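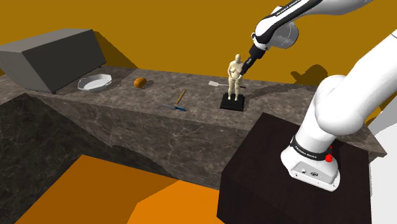
The Siro student automation project has completed the second stage of the work agreed with the Fillus Fund, and this report sets out what the students have done, what remains and how the grant has been used. The stage was devoted to simulated kitchen tasks, in which a robot arm must find, approach and take hold of one named object on a worktop shared with others. In the figurine task the arm has its gripper at the side of a small standing figure on a black base, with a spatula lying behind it and a knife, a dish and an orange fruit further along the counter. The students chose this arrangement themselves after discussion with their tutor, as it requires the gripper to approach an upright object without disturbing it.

Students and teaching

Nine students from the Illard College engineering course are enrolled. They work in pairs or threes and meet twice a week in the computing suite. Six had no previous experience of programming when they joined. Till Rathjen, who leads the teaching, has therefore kept the first part of each session for shared instruction, and the groups then continue with their own tasks. Attendance has been good, apart from a short period in which the course examinations took priority.

Each group keeps a written log. The logs are read by the tutor at the end of each month and returned with comments. The quality of these has been uneven. Two groups write full accounts of their failed attempts, including the settings used, and these have been of real value to the others. The remaining groups have been asked to follow the same practice in the next stage.

Work completed

The original plan allowed for 10 tasks. All of them have been set up in simulation, and six have been taken through to the standard agreed in the project plan, which requires the arm to complete the task from a range of starting positions. The other four are at different points of readiness. The main difficulty has been with thin, flat objects. The students' first approach was to bring the gripper straight down from above, and this was seldom reliable for cutlery. One group is now testing a slower approach at a shallow angle.

The figurine task caused a different kind of trouble. A small error in the final part of the movement was enough to knock the figure over, and the group responsible spent longer on it than had been planned. They have since divided the movement into two parts, with a pause before the gripper closes. Results are better, although the task is not yet counted among those completed.

The students have also learned to vary the lighting in the simulation. Strong shadows on the wall and worktop affected the object detection more than the team had expected, and the lighting settings are now recorded with every trial. To date the groups have carried out 3,000 trials between them. The results are held on the college server and are backed up by the technical staff.

Use of funds

Spending is within the agreed budget. The greater part of this stage's allocation was used for two workstations, which were supplied by Dönmez and installed before the groups began their trials. They arrived later than promised, and for a short time the students shared existing machines. A small amount set aside for travel has not been spent, and we request permission to carry it forward to the final stage.

Matters for the Fund's attention

The timetable has slipped slightly. The four unfinished tasks were due to be completed in this stage, and we now propose to finish them in December, before the students prepare their final presentations. The end date of the project would not change.

We also wish to record that one of the groups has lost a member, who has moved to another college. The two remaining students have asked to continue on their own, and the tutor supports this.

Next stage

The final stage will cover the outstanding tasks, a comparison of the different gripping methods, and a short guide written by the students for those who will take the course after them. A draft contents list for the guide is being prepared. Each group will present its work to an invited audience at the college, and the Fund will receive details of the arrangements once the room has been confirmed. Questions on this report may be sent to Till Rathjen at the project office.

Search this site
Enter keywords
Go

Related items
Siro project: first stage report
Siro project: agreed task list and standards
Guidance for grant holders: carrying funds forward
Illard College: engineering course outline

This website uses cookies to help us understand how it is used. Accept all / Manage settings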